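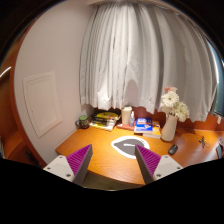 Search the course pages
Enter keyword
Go

Running a Small Live Show: Notes for Unit 4

Posted July 30, 2018 by the Mostetti course desk

These notes cover booking and scheduling a one-night bill in a small club. Read them before the budget exercise. The running case is the Dosurley, a basement room in Urkport with a licensed capacity of 163.

1. Capacity and the door

Licensed capacity includes everyone in the room: bands, crew, bar staff and guests. With four bands on the bill you can easily lose thirty places before a ticket is sold. Work out that figure first and set the ticket limit from what is left.

2. Budget

In the case, total costs come to $2468. That covers room hire, the sound engineer, band fees, food, printing and one night's lodging for the touring act. Backline rental is a separate line at $413 and is not in the total. Students often add it twice or leave it out, so check your sheet.

Break-even is total cost divided by the net ticket price, after any booking fee. Do not count bar sales unless the contract gives you a share. At the Dosurley it does not.

3. Running order

Loud bands playing short sets can change over quickly if they share drums and bass cabinets. Allow fifteen minutes per change. If a band insists on its own kit, allow twenty-five and put it first or last.

Soundcheck usually runs in reverse order. The headliner checks first and the opener checks last, leaving the opener's gear in place for doors.

4. Agreements

A one-page email agreement is enough at this level, but it has to state:

- fee, and when it is paid
- set length
- load-in time
- guest list places
- who supplies what equipment

Kahsay, the touring act in the case, was confirmed in April by phone only. Look at the two versions of the fee in the case file and decide which one you would honor.

5. For the seminar

Bring a completed budget sheet and a timetable from load-in to curfew. Curfew in the case is 11 p.m. - music off, not doors closed.

Related notes
Unit 3: Finding and Approaching Venues
Unit 5: Posters, Listings and Local Radio
Reading a Technical Rider
Hearing Protection for Crew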